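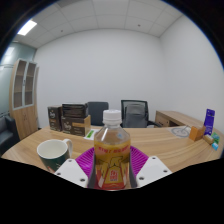
A bottled tea with its cap and full wrap label.

Lucinda Haverford wants me to know she is in favor of recycling. She says it when I sit down, again when the coffee comes, and once more on the phone two days later when I call to check a date. People tend to hear the rest of what she says and forget that part.

The rest goes like this. She thinks the bottle program the town of Stukemlow signed up for last October is mostly a way of making people feel better about buying bottles. She thinks the numbers it puts out are soft. And she thinks the company behind it, Pleder, knows that and is counting on the town not to ask.

I came to our meeting not sure I believed her. She spent eleven years at Tillman, the hauler that had the Stukemlow contract before Pleder showed up with its phone app and its green bins, and people who lose a contract have been known to say unkind things about whoever won it. I put this to her first, to get it out of the way.

"I left Tillman before the bidding even opened," she said. "I don't own a piece of it. They gave me a jacket. If I'm carrying water for them they're getting it very cheap."

Fine. She ran the sorting floor at the Lurkholm plant, where everything from five towns used to come down one belt. Ask her what a recycling plant does and she'll tell you it makes bales. A bale is a cube of crushed stuff, strapped with wire, and the only thing that matters about it is whether somebody will buy it.

"When you put a bottle in the bin you think that's the recycling," she said. "That's collection. Then it gets sorted, and that's sorting. If it gets sold to a mill, and the mill washes it and chips it and melts it and somebody buys the pellets and makes a thing, okay, now you've recycled. There's a lot of places to fall off that truck."

I asked where most of them fall off. She went straight to drinks that aren't water.

Water bottles, she says, are about as good as it gets. Clear plastic, thin label, hardly anything left inside. Teas, juices and sports drinks are another story, and the trouble is the sleeve. A lot of them come dressed in a bright printed wrap that covers half the bottle or more, and the wrap is often a different plastic from the bottle under it. The optical sorter reads what it can see. If what it sees is wrap, the bottle can get kicked to the wrong side.

"You'd stand there and watch perfectly good clear plastic going out with the junk on account of its shirt," she said. "We had people pulling them back by hand. You can't pull them all. The belt doesn't wait on you."

Is that still true? I've read that newer machines handle it better, and that some wraps are now made to float off in the wash. She agreed with both, up to a point. Some machines do. Some wraps do. She wanted to know which machine Pleder had and which wraps it was talking about, and so did I, so I asked the company. I got back a friendly two-paragraph email with the word "state-of-the-art" in it twice and no make or model.

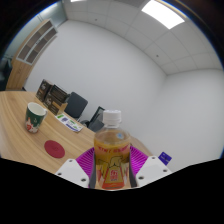

Label on, cap on: the kind of bottle people ask about most.

Then there is the cap. I grew up being told to take caps off, and at some point the advice flipped to leaving them on, and I'd never heard a good account of why. Haverford's is that loose caps are small enough to drop through the screens, so they end up in the sweepings. Screwed on, they ride along with the bottle and get separated later, in the water tank, where one kind of plastic sinks and the other floats.

"Empty it, cap back on, done," she said. "Please empty it. A half-full bottle of sweet tea under a baler is a thing you only want to see from the other side of the room."

Should people peel the labels? She made a face. If it has a perforated strip and it comes off in one pull, sure. She doesn't believe a town can build a system on folks standing at the sink with a paring knife, and she gets short with anyone who suggests it.

"I did it for a living and I don't do it at home. Whoever picked that wrap sat in an office and picked it so it would look good in a cooler. Let them peel it."

It was the numbers I'd really come for. In its spring mailer Pleder said that Stukemlow households had "recycled 167 tons of beverage containers," and the line has since turned up on the town website and on a banner by the fire station. Haverford had the mailer in her bag, folded small, with the figure circled.

"Weighed where?" she said. "That's all I'm asking. If you weigh at the curb you're weighing the tea. You're weighing rain. You're weighing a car battery some genius put in there."

By her account, a curbside load in her day would lose a good share of its weight before it became a bale, and the bale would lose more at the mill. She wouldn't give me a percentage, which I found annoying at the time and have come to respect. She said it moved around by season and by town, and that anyone who handed me a single number was selling something.

So I asked Pleder where the 167 tons was weighed. It took four emails. The answer was that the figure "reflects inbound material." Inbound means on the way in. In plain words it's what the trucks carried, and the mailer said recycled. I wrote back asking for the outbound number, the tonnage in bales sold. I haven't had a reply to that one.

To be fair to the company, it isn't breaking any rule I could find. The contract runs 44 pages and I have now read all of them, some at the kitchen table and some in a dentist's waiting room. It sets out bin colors, pickup hours, a penalty for missed streets and how large the logo can be on the side of a truck. It doesn't define the word "recycled." The town could have asked for that. It didn't, and when I called the office that handled the deal I was told the wording was "standard for the industry," which may well be so and doesn't make me feel any better.

I have some doubts about Haverford's side of it too. She's fond of the old Lurkholm plant in a way that makes me wary, and when I asked what Tillman used to report to the town in its annual letter, there was a pause.

"Inbound," she said. "Yeah. Everybody reports inbound. I said so back then, too, but not into a microphone."

Did she put it in writing? She did not. Would there be any record of her raising it? She didn't think so. I've got her word on that and nothing else, and I'm passing it along as such.

She is also cooler than I expected on deposits, the nickel-or-dime-back idea that gets raised every time this subject comes up. She thinks they work better than bins for getting clean bottles back, and said the bales she saw from deposit states were "pretty enough to frame." But she doesn't see the shops in Stukemlow going along, with the back rooms they have. She thinks a bad deposit program, with one broken machine behind the grocery store, would put people off for a generation. I pushed on this, as plenty of small towns elsewhere seem to manage. She shrugged and said plenty of small towns have a bigger grocery store.

What would she do, then? Her list was shorter than I wanted. Put outbound tonnage in the contract when it comes up for renewal, 4 years from signing. Have the scale tickets made public. Stop giving out app points for scanning a bottle, as nothing in the app checks whether the bottle ever reaches a bin. I tried that last one myself and collected points for the same empty iced tea three times at my desk before it asked me to slow down.

And drink from the tap, she added, though she had the decency to look a bit embarrassed. There was a lemon seltzer in a plastic bottle sticking out of her bag next to the mailer.

"I know," she said. "I'll put the cap back on."

Pleder's next mailer is due out before the summer pickup schedule changes. I've asked to be sent the scale tickets that go with it.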